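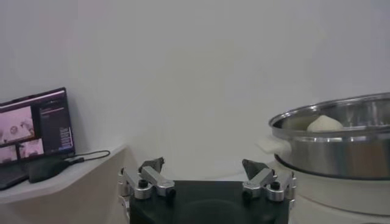
Courses > Lab Robotics > Handouts > Week 4: Working near heat and food

Rules for the steamer bench. Read before the prac, bring a printed copy. Valtstead manual is the long version, this is what you get marked on.

1. Before power on
- Walk the e-stop. Both arms, both buttons, say it out loud.
- Speed cap 40 percent for the first run, no exceptions.
- Cables off the floor where people walk. Tape or cover.
- Laptops stay on the side tables, never on the work table.
- Check fingertip pads for splits, replace if in doubt.

2. Hands and steam
Treat the pot as hot untill the probe reads under 60. Probe is in the grey drawer. Nobody reaches in while an arm is enabled, not even to nudge a bun. Disable, wait, then reach.

3. Laying out the bench
Steamer in the middle, lid flat on one side, plate on the other. Each arm keeps to its own side; only one over the pot at a time. If both need the centre, one parks first. Handles of the pot kept clear of the finger paths.

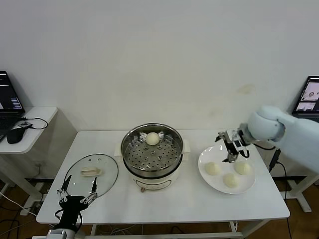
4. Food contact
- Dummy buns for grip tuning. Real ones only after sign-off.
- Anything a gripper has touched is not for eating. Bin it.
- Wipe pads between batches, food-safe wipes, let them dry.
- Dropped on the floor = log it, then bin.

5. Logging
Every stop gets a line in the Mesard sheet, even the boring ones. Time, arm, what it was doing, who hit the button. Write it then, not at the end of teh session.

Prac report: 13 marks for the risk table, rest is on the sheet. Drafts by the end of September.

4 comments | 13 shares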